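Clerus Garment Handling Set – README

Maintained by Wondimu Habte and Hamdia Negash, Gebreyes laundry services
Last revised 2019-11-03

What it is

Clerus holds 307 recordings of clothes being handled with a pair of hand-held grippers. Gebreyes wants machines to take over part of the folding, and the set is meant for training them. Work was done on beds and tables, with one garment at a time.

A knit item is harder than a sheet. The layers part at the hem, and one finger can end up inside the opening – annotators mark this as "split hem".
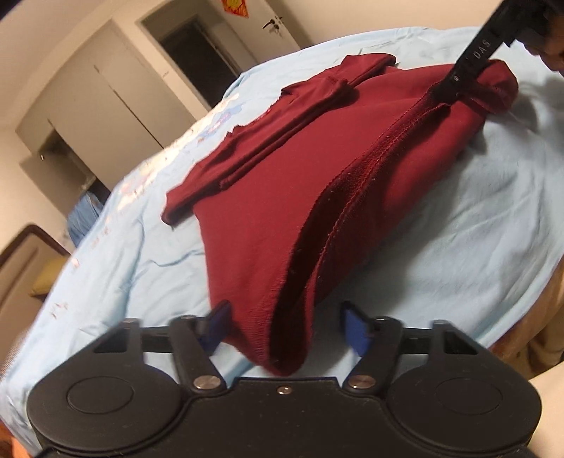
Effect on staff

Folders at the Ruvarura site now spend part of the shift recording or checking labels. Pay grades did not change. Piece targets are suspended on recording days, and anyone may go back to full-time folding with 5 days' notice. Wrist strain from the grippers was reported in January, so sessions are kept short.

Files

252 recordings are labelled; the rest are raw. Labels cover grasp point, garment type and split hem. Folder names follow the Netberg job sheet.

Known gaps

Few buttoned shirts. No wet items. Left-handed work is under-represented.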